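Ticket 563: Breathing marks vanish when I search the Clota word list
Opened by: Baiba Avotiņš
Status: waiting on user

Hi! I'm reading my way through a Greek grammar and keeping vocabulary in Clota as I go (more than 1,000 entries by now, which I'm a bit proud of). Since the October update, searching for a word with a rough breathing also gives me every smooth one, so "oros" the mountain and "horos" the boundary come up as one big muddle. I tried logging out, clearing the cache and switching the font from Bach to Irkus. The font change made everything prettier and fixed nothing.

Typing the breathing first and the vowel second gives the same result, and so does pasting from my old notes. My Latvian cards are fine, by the way! Long vowels and all.

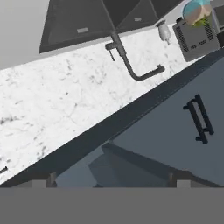
One more thing I noticed after lunch: if I export the list and open it in a plain text editor, the breathings are all there. So the words themselves are okay and it's only the search box that ignores them. I exported 200 entries to check and didn't spot a bad one.

Reply from Jayanthi Lobo
Thanks Baiba, the export test helps a lot. The update turned on "loose matching" for all accounts, and it drops accents and breathings together. Go to Settings, then Search, and set matching to level 2. Then rebuild the index and try both words again.

Reply from Baiba Avotiņš
Level 2 is set and the mountain is back on its own, hooray! The boundary still brings up both, though, but only on my tablet. Rebuilding the index there now, will write when it's finished.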